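About Vulusberg

We teach robots to handle food packs and kitchenware, and we work right alongside the people who used to do every bit of that handling themselves. Vulusberg started in August with two benches in the back of the old Campbell building, and there are 27 of us now – packers, cooks, fitters and programmers, all sharing one lunch table (and one very busy kettle).

Our benches are set up like a kitchen, because kitchens are where our customers' stock ends up. One arm carries a gripper and the other a five-fingered hand, and the everyday stuff they practise on is the same sort of stuff you'd find at home: clear plastic containers, a black skillet, whatever fits on the table. 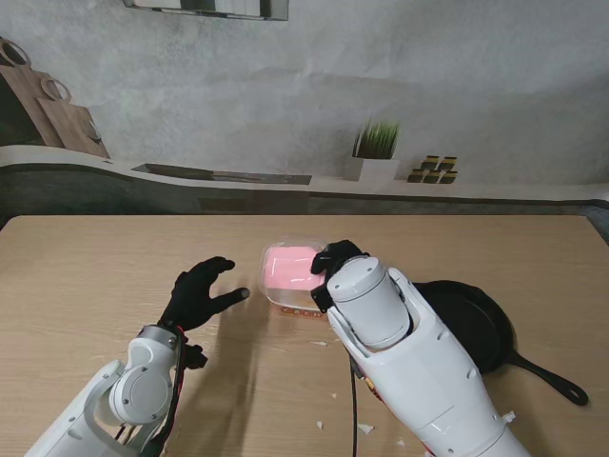
What changes for our people

Macarena Vergara spent 19 years on a packing line before she joined us, and she now decides what each bench works on. She'll tell you her shoulders are very glad of it! Genivaldo Andrade came from the same line and writes up the grip notes every shift. Rims, curved corners and shiny clear walls get pages of their own, and we love reading them.

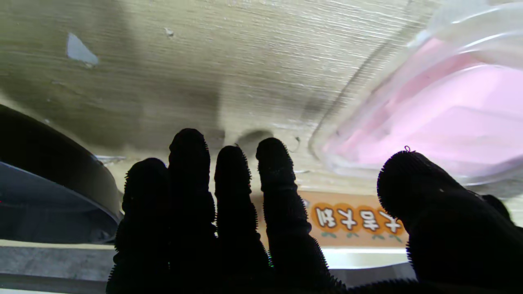 How we work together

Every new task gets talked through at 2 in the afternoon, with the people who know the job by hand in the room. Tsung-han Kan brings the software side and Luana Magalhães runs Atano, our training program for packers who want to move across to the benches. It's paid, it's in work hours, and you don't need to have coded a thing.

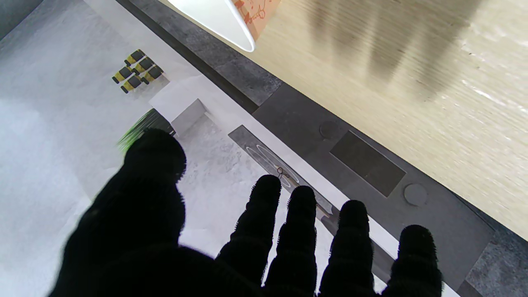

Cremilda Cordeiro was our first Atano graduate and she's now showing the next group the ropes. She starts them on fingers – how far apart to spread them, where the thumb should sit, the way that black glove has its thumb bent up and the four fingers apart. After that they move on to Juditz, our scheduling tool, and pick their own bench hours for the month.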